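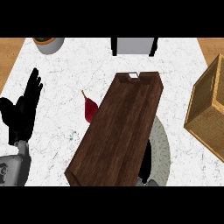

Section 4. Setting up your food diary and weekly weigh-in. Do this after you've paired the Gekent scale with the Trarero app (section 3). If the app still says "no device", go back, none of this will work. You'll need one thing to weigh for the test entry, fruit is easiest. A whole pear, stem on, same as the dark red one lying against the wooden tray, is fine. Don't peel it, don't cut it.

4.1 First entry

1. Turn the kitchen scale on. Wait for the zero.
2. Open Trarero, tap Diary, tap the plus sign.
3. Put the food on the scale. Hands off.
4. When the number stops blinking, tap Hold.
5. Type the name of the food. Pick the closest match. "Pear, raw, with skin" not "pear, canned in syrup".
6. Tap Save. Entry shows up under whatever meal matches the time of day. Before 10:30 a.m. it goes to breakfast, like it or not. You can drag it.

Note: Core and stem are included in the weight. Trarero takes off a standard amount for the ones it knows (apples, pears, stone fruit). For anything else weigh whats left after and use Edit.

Note: grams only for now. Ounces are coming in the spring update.

4.2 Using a dish, board or tray

1. Empty dish on the scale first.
2. Press TARE once. Display goes back to zero.
3. Add food. Save as in 4.1.

If you use the same dish all the time, save it. Settings, My Dishes, New. Give it a name you'll recognize. Huệ Trịnh on our support desk has one in hers called "blue bowl chipped" at 266 g and that's exactly the right idea.

Caution: don't hang a long dish over the edge of the scale so it touches the counter. Reading will be low and the app can't tell. 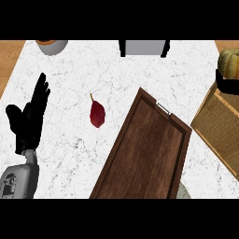 Small, light stuff is where most people get stuck. Herbs, salad greens, a pinch of seeds. The scale won't register under 4 g, so the app just sits there and you think it's frozen. It isn't. One dark red leaf on its own, like the one in the middle of the marble counter, I wouldn't bother putting on the scale at all. Weigh a proper handful or use Quick Add and choose "garnish". Leaves count as free foods in Trarero anyway unless there's dressing on them. Dressing is NOT free. Log the dressing.

4.3 Weekly weigh-in

1. Tap Me, then Weigh-in Day. Pick a day. Stick to it.
2. Set the reminder. Default is 6:45 a.m., change it if you work nights.
3. Step on your bathroom scale, same clothes or none, before breakfast.
4. Type the number in by hand. The kitchen scale is for food. Please don't stand on it.
5. Tap Save. The graph needs two weigh-ins before it draws a line.

Missed a week? Leave it blank. Don't guess. The graph skips the gap and your average stays honest. Weekends away, race weeks, flu, all the same, leave it.

4.4 Daily target

The app suggests a target from your height, weight and the activity level you picked in section 2. To change it: Me, Target, slide, Save. If you're training for something, turn on Long Run Days and it adds to your target on those days only. Hòa Lâm's test account shows 646 extra calories for a long run, yours will be diffrent.

Caution: pregnant, diabetic, or any history of an eating disorder, talk to your doctor before you set a target. Leave it off till then. The diary works fine without one.

4.5 Error codes

E59 – scale not level. Move it, restart.
Lo – batteries. Swap both.
Diary won't sync – log out, log in, wait a minute. Entries are kept on the phone.

Section 5 is sharing your diary with a coach or a friend.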